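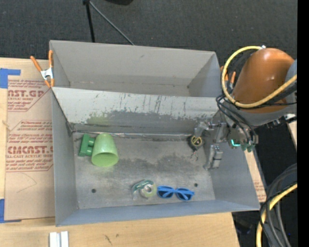 Scuffed metal trays for winter sowing, worth keeping?

valbarbu
Hello all, and sorry in advance for the ramble. I'm Valentin Barbu, up near Ornasholm, where January goes on forever and I end up starting far too many onions. I've come into 5 old sheet-metal trays and I'd love to stand my seedling pots in them. Scratched, dusty, but they feel solid. Would you paint them first or just get on with it?

mossy_kettle
Oh, get on with it! I've had mine for 7 years out on the porch, never painted, and my leeks couldn't care less (my husband does, but he says that every spring and then eats the leeks).

statar_rows
I'd have to disagree with Kettle, much as I love her leeks. Bare metal gets awfully cold at night, and I lost 2 whole flats of parsley that way. Put down some cardboard at least, or buy plastic and be done.

mossy_kettle
Parsley sulks wherever you put it, dear. Mine took a month to come up on a warm windowsill!

valbarbu
Thank you both, truly. I'll try cardboard under half of them and leave the rest bare. Does anyone still order onion seed from Rarnalholm? I need 500 or so and the last packet was mostly chaff.

statar_rows
I do, but ask for the fresh lot when you write to them.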